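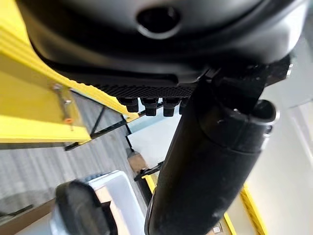 Black housing with a yellow background.

News > Allotments and Growing > Miltcombe

Miltcombe plots get their water back

I went down to the Miltcombe allotments at 8 in the morning expecting a grumble, and came away with a bag of chard and a very good mood! The standpipes are running again after three weeks off, and the new rota has gone up on the shed door.

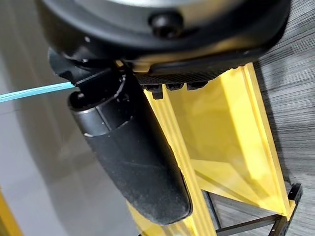
Snežana Bošković, who has the long plot by the hedge, had been carrying cans from her kitchen the whole time (up the hill, mind you). She reckons she lost almost all her lettuces but the beans hung on.

The leak was under the path by the compost bays. Castard, the firm that dug it up, replaced nine metres of pipe and put the slabs back, more or less level.
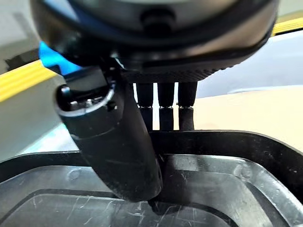
Close-up of a black gripper finger.

There's still the matter of rent. Hüsnü Bozkurt wants a month knocked off for everyone, and I'm with him on that, though I would be, as I've got a half plot there myself. The parish council will talk about it in June. Until then it's hoses on the lower plots before 11 and the upper ones after, and please turn the tap off properly. It drips.
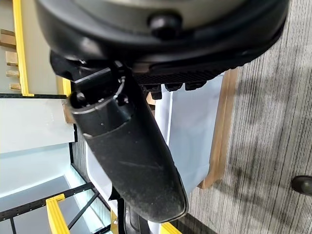 Recent items

Garnet Perron's pumpkin seeds: a few packets left
Hordiienko orchard open for blossom walks
Seed swap moves to the scout hut
Slug trouble on the lower plots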